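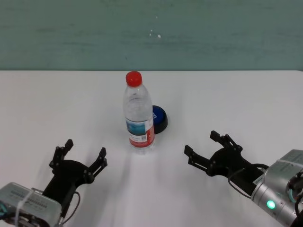
Two arms, one bottle: a view from the head camera at a Vivlow collection station.

Last updated: July 26, 2021
Reading time: 2 min

Vivlow Opens Its Bottle Collection to Outside Labs

PLEDWOOD. Vivlow, a maker of software for two-armed robots, today released Stustby, a set of 3018 recorded demonstrations in which a person steers a pair of robot arms through small jobs on a white table. Most of those jobs concern a plastic bottle. The company wishes to assure customers that it does have other interests.

Each demonstration holds the view from the head camera, the joint positions of both arms, the opening of each gripper and a one-line note from the operator. The notes have been left as typed. A fair number say "again."

Recording began in April at six stations in the company's Pledwood workshop. Operators reach, grasp, lift, turn, pass from one gripper to the other and set down. Between takes they shift the bottle a little, swap it for a different one, or put something beside it so that the learning system doesn't come to believe that bottles live alone. A session runs 40 minutes, after which the operator is sent to do something with their own hands.

"A clear bottle is a rude thing to show a camera," said Tetsuya Nomura, who runs data collection at Vivlow. "You see the table through it, you see the wall through it, and then you ask the robot where it is. We could have started with wooden blocks. Everyone would have been happier and we'd have learned very little."

Stustby includes 1069 demonstrations marked as failed. These cover drops, tips, slow slides out of the fingers and one lengthy standoff in which both grippers held the bottle and neither let go. Vivlow considered removing them and was talked out of it by Kikuchi, the research partner that trained the first models on the set. Kikuchi found the failures useful for teaching a model when to back off and try a second approach. The operators responsible have asked to be listed alphabetically.

Labs can request the full set or the failures alone. The files come with a short guide to the station layout, the camera mounting height and the labels used for each phase of a grasp. The guide also has a page on caps, which readers may skip if they have no feelings about caps.

A second round of recording is being planned at Pledwood. It will add bags, cloth and soft packaging, objects that Nomura described as "worse." Operators for the new round will be trained on the bottle first.

About Vivlow
Vivlow builds control and learning software for two-armed robots used in packing and light assembly. Requests for Stustby and press inquiries go to the data desk at the Pledwood office, which answers most mail within a week.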